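4.2 Garment handling with the Jastetti kit

The Jastetti is sold as a complete hand-held demonstration kit: two gripper tools, a mounting bracket, and a license for the Winik software that turns recorded motions into something a robot arm can replay. The vendor's brochure promises "effortless textile manipulation." We budgeted 400 demonstrations to find out how much effort that involves.

Towels and pillowcases were covered in Section 4.1, where the kit did well enough to make us suspicious. For the second round we wanted cloth with holes in it, some stretch, and no obvious way to fold in half. Pet sweaters meet all of these requirements and are cheap to replace. Each operator was asked to grasp the garment by its ribbed edge, bring one side over, and release it without taking the sweater along for the ride. The last step is not mentioned in the brochure.
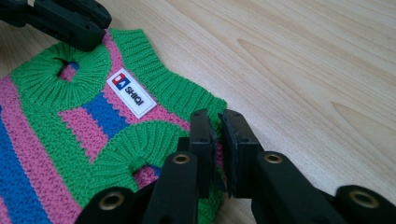
Figure 5. Edge grasp on a striped knit sweater. The fingers hold a thin fold of the green ribbed trim.

Ribbing turned out to be the friendliest part of the garment. It is thick, it stands up a little when pushed, and the rectangular finger pads close on it without much negotiation (Figure 5). The leg openings were another matter. A fingertip that strays into a ribbed cuff will pick up the layer beneath as well, and Winik records this as a successful grasp, with a green check mark. We came to regard the check mark as a gesture of moral support.

Two further points concern buyers more than researchers. First, the pads are held on by small screws, and the manual asks that these be tightened every three sessions. We skipped this once. Second, the competing Nogueira tool, tested on the same garments in September, was slower to close but let go of knitwear more cleanly. It also costs more and ships without a bracket, so laboratories may choose which of these annoyances they prefer to put in a grant application.

Replay results for both tools, including the trials in which the arm folded the tabletop cover instead, are given in Section 4.3.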